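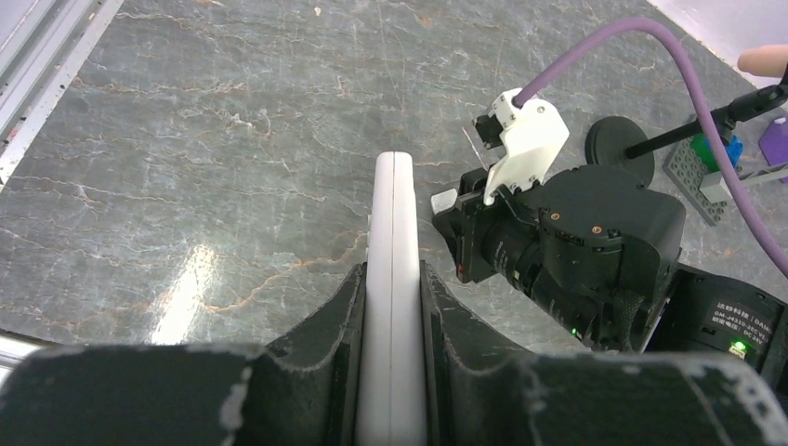

Hilo sobre mi primera semana aprendiendo las rutas con Lorena Cabral, que lleva media vida volando a las comunidades del río. Yo venía convencida de que lo difícil iba a ser la pista de Lullano. Pues no, lo difícil fue el café. En cada sitio donde aterrizas te invitan, y hay que sentarse, y no se mira el reloj. Lorena me dibujó el circuito con el dedo sobre un mármol gris verdoso, siguiendo las vetas como si fueran afluentes – la veta de color óxido era el río grande, las blancas finitas los caños – y desde entonces me oriento mejor que con la carta!

La pista de Lullano tiene 526 metros, con una joroba a la mitad. Entras por el sur sí o sí. Lorena me hizo dar siete pasadas antes de dejarme tocar el suelo y a la quinta ya la odiaba un poquito (te quiero, Lorena).

Luego está la báscula. Aquí se pesa todo: la gente, los sacos, las gallinas. A una señora de Berkesus le dije su peso en voz alta delante de toda la fila y se me quedó mirando de una manera... Se apunta en el papel y se enseña calladita. Aprendido para siempre.

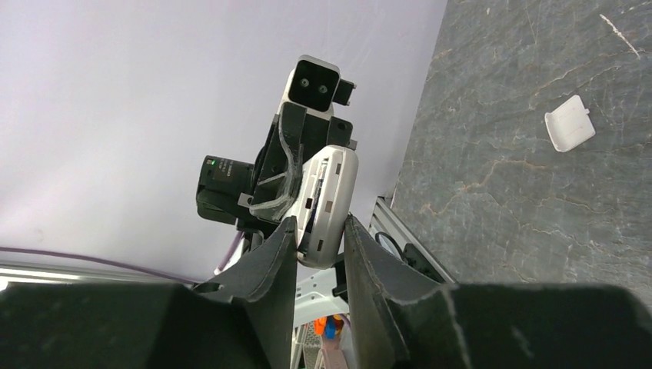 Equipo de Vuelo – Base Cárdenas

21 de enero de 2020

Sigo, que me habéis preguntado por los idiomas. Entre Berkesus y Grivel hay 70 kilómetros y se saluda distinto en cada uno. En Grivel saludas primero al más viejo aunque esté al fondo del todo y tengas que cruzar la pista entera con la mochila puesta. Yo saludé al primero que vi, un chaval de doce años encantado de la vida.

Lo de la radio también tiene su cosa. Si preguntas "¿está lloviendo?" te dicen que no, por no darte un disgusto. Lorena pregunta si se ve el cerro. Si se ve el cerro, salimos.

Ayer llevamos 200 kilos de arroz y un colchón, y el colchón dio más guerra que el arroz. Volvimos con una paciente y su hermana, que me cantó bajito en la oreja todo el trayecto.

En junio me toca volar sola a Lullano. De momento voy practicando el saludo de Grivel delante del espejo, y el café ya me lo tomo sin azúcar, como allí.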